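Woncombe card makers fill the hall for November swap

Card makers from all over the valley packed into Woncombe village hall in November for the biggest swap the stampers' club has held yet, and what a turnout it was! By the time the doors closed at 4, there were 447 handmade cards on the display boards, and people were still asking for drawing pins.

The rules are simple. Bring a batch of cards in one design, hand them in at the front, and go home with the same number made by other people. Designs this year ran from quick one-layer birthday cards to a fold-out harbour with tiny embossed boats (a real favourite, and the queue to look at it went back to the coat pegs).
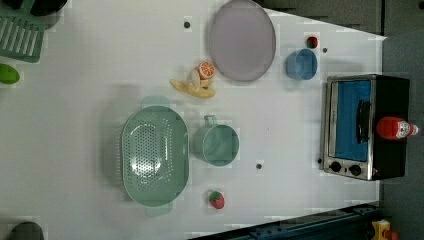 Watercolour backgrounds were everywhere. Plenty of makers had gone for loose washes in teal and plum, stamped over in black once dry, and a few had flicked on white gouache for snow. Heat embossing is having a good year too, with copper powder on dark green card turning up again and again among the Christmas designs.

The morning workshop was on making your own stamps from carving block, and all 16 places went well before the day. Everyone started with a leaf, then moved on to whatever they fancied. We saw a very good hedgehog, two teapots and a lighthouse that printed back to front until its maker recut it, which she did in about the time it takes to drink a cup of tea.

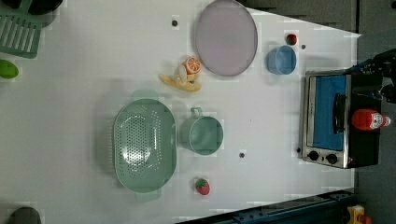
The other big draw was the paper table. Members had cleared out their drawers, and offcuts were sold by the handful for club funds. Vellum went first, then anything with gold in it. There was also a long and cheerful argument over whether you should score card before or after stamping. The before camp had the louder voices, but the after camp had brought samples.

Takings from the paper table, the workshop and the teas came to £1,929, and the club plans to spend it on a second die-cutting machine and better lamps for the winter evening sessions.
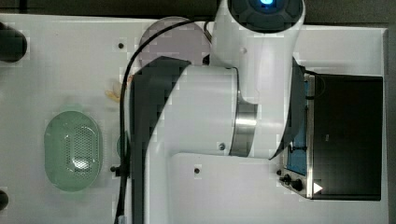 By the Woncombe news desk

Beginners' evenings carry on through the winter in the small room at the hall, starting at 7pm. Ink, stamps and card are provided, and you can just turn up. The theme for the next swap is "gardens at night", so get those dark inks out!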